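About Skurutton Workshop

Skurutton is a shared workshop where people build robots with their own hands, in the evenings and in the hours that remain after work and family.
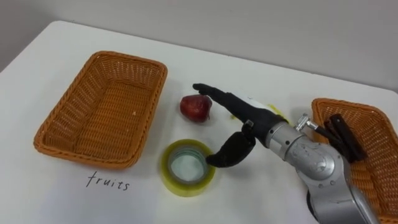

How we started

The workshop was opened in September by Rafia Cheema and Kamran Farahani. Before this, Rafia was building a small arm in her kitchen, and Kamran had a half-finished gripper in his garage. They met through an advertisement for used motors. Both wanted the same motors, so they bought them together and divided the cost. After some weeks they decided that it is easier to divide a room also.

The room is on the ground floor of the Dretholm building, behind the bicycle repair. It was a storage place for paint before. We cleaned it, we put new electrical lines, and we painted the walls. Today we are 12 members, and almost 5 of us come on a usual evening. (One member comes only for the half of each evening, therefore "almost".)

What we build

Our main project has the name Andirach. It is a sorting station: a robot arm with a human-like hand must take objects from a table and put each one in the correct basket. Fruits go to one side, and the other things go to the other side. We write the name of the basket directly on the table with a thin pen, so that everybody who works there has the same rule in mind. Wicker baskets were chosen after a long discussion. They are light, and if the hand pushes against the rim, the basket moves a little and nothing is broken.

For the tests we take what is near. A piece of red fruit, a roll of clear packing tape, something from a drawer. The tape is a difficult object for us. The fingers can go around it or the thumb can go through the hole, and the members do not agree which way is better. Kamran prefers the thumb. The fruit has other difficulties — it has no flat side, and too much force makes a mark on the skin.

The second project, Sarmiento, is a plant watering cart for the balcony. It is smaller and it is good for new members, who learn there how to solder, how to read a wiring plan and how to write a short control program.

How we work

Each project has one notebook on paper. You write what you changed, what you expected and what happened. We ask for this also from experienced members, and we ask it on the same evening, while the memory is fresh.

When the arm has power, 2 persons must be in the room, and one of them stays at the stop button. Long hair is tied and sleeves are rolled up. Food for eating is kept in the kitchen, and food for testing is kept on the shelf with the blue sticker.

Joining us

You do not need a diploma or your own tools. New members come for 3 evenings without payment, and then they decide. The monthly fee pays the rent, the electricity and the common stock of screws, cables and bearings. Special parts you buy yourself, and they stay yours.

If you would like to visit, please write to Rafia first through the contact form and tell us in a few lines what you want to build. The bell at the street door does not work well, so knock on the window to the left.

Page last changed: December 2018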